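## 4. Running the visitor table

This section is for the person who sits at the table during an open day or a booked visit. Setting up the room is in section 3. Please read all the steps one time before the doors open, also if you did the demonstration last year in Zevthorpe.

The strawberry task is the standard one for visits. It is short, people understand it without explanation, and the fruit is cheap to replace.

1. Wash your hands and put on a clean top with long sleeves. Loose cuffs must be folded, or they get caught behind the grip.
2. Put the plate near the center of the table, where both hands reach it without stretching.
3. Take one gripper in each hand. Open and close each of them 8 times and listen. A clicking sound means the jaw screw is loose - use the spare pair from the Ait Ali case.
4. Check that the marker cubes are clean. Juice on the black-and-white print is the most common reason for a lost track.
5. Let the cables hang down toward your lap, with enough slack to turn your wrist.
6. Ask your partner to start the recording, and wait for the word "ready". 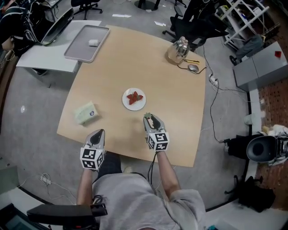 7. Hold the fruit steady with one gripper and take the green calyx with the other. Pull slowly, in one movement. When you pull fast, the calyx tears and small leaves stay on the fruit.
8. Bring the calyx away from the plate before you open the jaws.
9. After 30 strawberries, stop and wipe the fingertips with a damp tissue. Do not spray water on the gripper.

**Note:** Visitors like to ask questions in the middle of a pull. Finish the movement first, then answer. A recording with a long pause can be used, but it takes more time to clean.

**Caution:** The fingertips are pointed. Children may try the grippers only when they are seated and a second member of staff holds the cable.

**Caution:** Fruit from the demonstration is not for eating. Visitors will ask.

### 4.1 Changing the operator

Change every 9 recordings. The new operator repeats steps 1, 3 and 4. Nantana Thepsuriya keeps the operator list on visit days, so tell her the hour of the change.

### 4.2 After the visit

Copy the recordings to the Horkambridge drive the same evening. On the Saturday of the last open day we had 186 of them, and the copy was not finished before the building closed - start early. Questions about the drive go to Gheorghița Nedelcu.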